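Darkell Wrist Camera Bracket and Finger Set
Product page / Grippers and mounts / Small arms

Part no. 1584
Made by Darkell, sold and supported by Zasis

Overview

The Darkell set adds a two-finger gripper and a camera bracket to a small tabletop arm. It is meant for handling flat consumer items such as phones, remotes and card readers on an ordinary table. The bracket is 3D printed in gray. The fingers are matte black plastic with an angled tip and a recess on the inner side.

Most support requests we get about this set have to do with how it is used on a shared bench. For that reason the page includes our working practice along with the parts list. Zasis follows the same rules in its own test room.

What is in the box

2 fingers, left and right
1 camera bracket, open center
Bracket screws and a hex key
Printed setup card with the bench rules below

The camera module and arm are not included.

Bench rules for use with phones and other glass-faced items

These rules apply whenever the arm is powered. They do not replace the risk assessment for your own site or the manual that came with your arm.

1. Clear the reach area

Mark the full reach of the arm on the table with tape. Only the item being handled stays inside the tape. Cups, tools and loose papers go on another surface.

2. Route cables before power-on

Any cable that has to cross the table should be secured at both ends. Run the arm through its full path at low speed with the fingers open and watch for snags. Repeat this after anyone moves the table.

3. Check the bracket screws

Check them by hand at the start of each shift and after any collision. Printed parts can settle under load, so retighten after the first 30 cycles. Stop when the screw head is seated. Overtightening will crack the bracket.

4. Approach with the screen off

Switch the phone off or lock it before the approach. A dark screen still acts as a mirror. Overhead lights and the arm itself will show up in the glass, and detection software can read those reflections as edges. Set the grip points from the outline of the case.

A phone in a bumper case should be gripped on the case. Bring the fingers down on either side, stop, and confirm the position before closing.

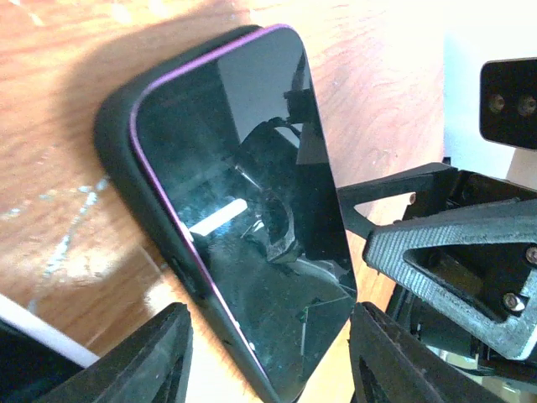
5. Set the force limit low

Start at the lowest setting your controller allows and raise it one step at a time. Write the final value on the setup card. Use a separate value for phones without a case.

6. Keep hands out until the arm is stopped

Nobody reaches inside the tape to straighten an item while the program is paused. Pause is not stop. Press the stop button, move the item, step back, then restart.

7. Log contact

Record any unplanned contact with the table, the item or a person. Wipe the fingers and look for chips before running again.

Replacement schedule

Fingers: every 1000 cycles, or sooner if the inner face is worn
Bracket: yearly, or after any hard collision
Screws: with each new bracket

Compatibility

Fits the Puker and Orbán small arms with the standard wrist plate. Older Orbán arms need the adapter, sold separately. Please have the arm's serial number ready when ordering.

Support

Questions about the bench rules go to Kevser Avcı in product support. The setup card was last revised in July. Earlier cards leave out rule 7 and should be replaced, free of charge on request.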